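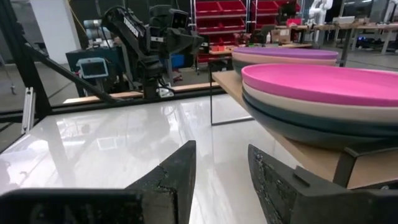 Caring for Everyday Dishes
Household guidance from the Zeldale Home Office

Wash dishes soon after the meal, in warm water with a mild soap. Dried starch should be soaked for 30 minutes before it is scrubbed.

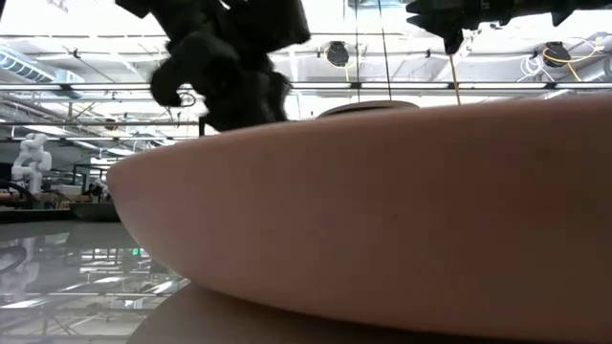 A shallow bowl with a matte finish.

Matte surfaces may hold grease – a second rinse is advised. Steel wool should not be used on any glaze. Plates dry best standing upright in a rack,
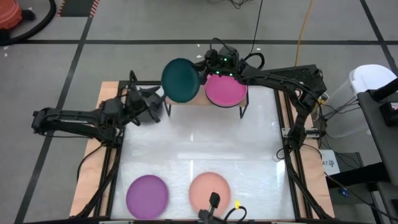 with space between them so that air reaches both faces. They should be fully dry before they are stacked in a cupboard, with the largest at the bottom.

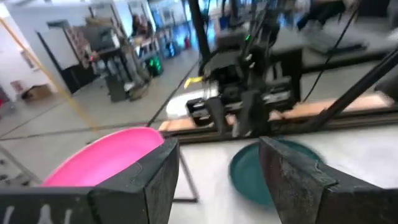 Removing Stains

Tea and coffee marks respond to a paste of baking soda and water. Apply it with a soft cloth, leave it briefly, and rinse well.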